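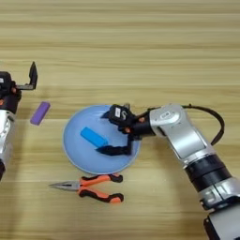
1/ Propósitos de año nuevo, versión mesa de trabajo: dejar de comprar cuadernos y acabar los que tengo. Hilo rápido que entro a una reunión

2/ Inventario hecho ayer en pijama: 41 cuadernos empezados. De esos, 3 terminados. Tres. El resto tiene cuatro páginas de letra preciosa y luego la lista de la compra

3/ Los peores, los Verville. Papel precioso, tapa dura, y me da tanta pena estrenarlos que escribo a lápiz y flojito. Luego no se lee nada

4/ Los Brillon de anillas en cambio los destrozo en un mes. Feos, baratos, la hoja se arranca bien. Son los que uso de verdad, a ver si aprendo

5/ Pregunta seria: ¿alguien ha conseguido que la tinta Isah no traspase? La azul sobre todo. Con plumín fino va, con el medio me deja la cara de atrás inservible

6/ (la negra no me da problemas, por si alguien duda)

7/ En octubre compré una agenda Drudstead, unos 44 euros con el envío. Cuarenta y cuatro!! La semana viene en vertical y yo escribo en horizontal, asi que ahí está, con el plástico a medio quitar

8/ Sistema para este año: uno para trabajo, uno para casa, uno para tonterías. Hasta que no se llene uno no se abre otro. Índice en la primera página y fecha arriba, que luego busco algo y no sé si es de hace un mes o de la mudanza

9/ Los que tienen solo un par de hojas usadas: las corto con cúter pegado al lomo y como nuevos. Ojo con los cosidos, si quitas una hoja se te suelta la del otro lado. Me ha pasado. Dos veces

10/ Y si a alguien le sirve papel cuadriculado que me escriba, tengo de sobra y no lo soporto. Recogida en mano, envíos no hago

11/ Me voy que llego trade. Luego leo respuestas, sobre todo lo de la tinta porfa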